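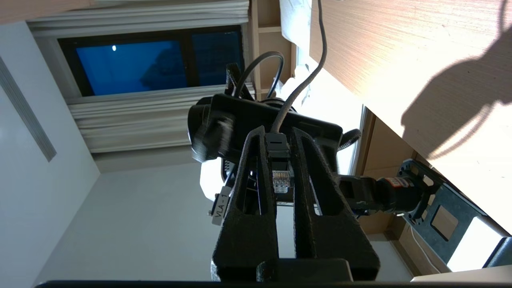
Changes to the Body Art Registration Scheme

Members of the Rallport Body Art Association are advised that the revised conditions of registration take effect on 1 November 2018. They apply to every studio in the Rallport and Verken districts that offers tattooing, cosmetic piercing or semi-permanent make-up, and to every practitioner who works in one, including guests who stay for a single day.

The full conditions have been posted to each registered address. This item deals with the points on which the office has received the most enquiries since the draft was issued in March. It does not replace the conditions, and studios should keep the posted copy on the premises where an inspecting officer may ask to see it.

Who must register

Registration has until now been held by the studio alone. Under the revised scheme both the premises and the individual practitioner must be registered. A practitioner who works at more than one address needs only one personal registration, but each address must be listed on it. Moving between studios without informing the office will be treated as working unregistered.

Apprentices are to be entered on the register from the day they first work on a client, under the name of the person supervising them. An apprentice who only cleans, answers the telephone or prepares stencils need not be entered. Supervisors may take responsibility for no more than 2 apprentices at any one time.

Guest artists have been the subject of some debate. The Association had asked for an exemption for visits of less than a week, and this was not granted. Studios must therefore notify the office 14 days before a guest begins work, using the short form. Sorcha Cruickshank, who handles registrations, has asked that forms be sent complete, as those without a copy of the guest's hygiene certificate cannot be accepted and will be returned.

Client records

A consent form must be completed for every procedure, including repeat visits by a regular client. The form should record the client's name and date of birth, the part of the body, the jewellery or pigment used with its batch number where there is one, and the name of the practitioner. Proof of age must be seen and the type of document noted. Copies of passports and driving licences should not be kept.

Questions about health may be asked on the same form or on a separate sheet. Practitioners are reminded that they are not expected to give medical advice. Where a client mentions a bleeding disorder, a heart condition, pregnancy or a recent course of treatment, the procedure should be postponed until the client has spoken to a doctor or pharmacist.

Records may be kept on paper or on a computer, provided that they can be produced on request and are not open to other clients at the reception desk. Several members have asked whether an appointments book is enough. It is not.

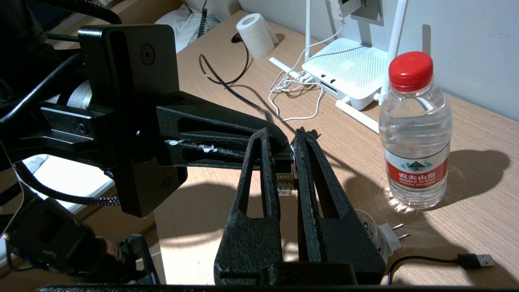

Sterilising and single-use items

Needles, blades and ink caps remain single-use without exception. Jewellery for a new piercing must be sterile when it is fitted, and studios that sterilise their own must keep a log of each load, signed by the person who ran it. Studios without a steriliser may buy pre-packed sterile jewellery and should retain the invoices.

The conditions now state that piercing guns may be used on the lobe of the ear only. Cartilage, nostril and all body piercings are to be done with a needle. Wael Tahiri of the Ouazzani studio, who represented piercers during the consultation, has written to the office welcoming the wording — the earlier draft had left the nostril out.

Aftercare

Written aftercare advice must be handed to each client before they leave. Advice given only by word of mouth, or by directing the client to a website, does not meet the condition. The Association's own leaflet has been revised by Hanane Samir and may be used free of charge by members.
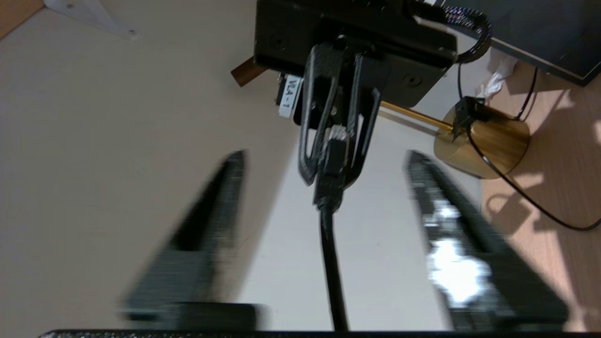 Studios that prefer to use their own leaflet may continue to do so if it gives the date of the procedure, simple cleaning instructions, the signs of infection and a telephone number that is answered during opening hours. Leaflets that recommend surgical spirit or hydrogen peroxide for daily cleaning should be withdrawn. A translated leaflet is being prepared and will be sent out when it has been checked.

Fees and inspection

The personal registration fee is payable once a year. The premises fee is unchanged. There are at present 1,794 names on the register, and first inspections under the new conditions will be arranged by district, beginning with Verken. Studios will receive a letter offering a date, which may be changed once.

A briefing for studio owners will be held at Gula House, with Hajar Salem in the chair. Žofie Vondráček will take questions on record keeping. Places are limited to 2 for each studio and should be reserved through the Association office, to which any questions on the conditions may also be sent in writing.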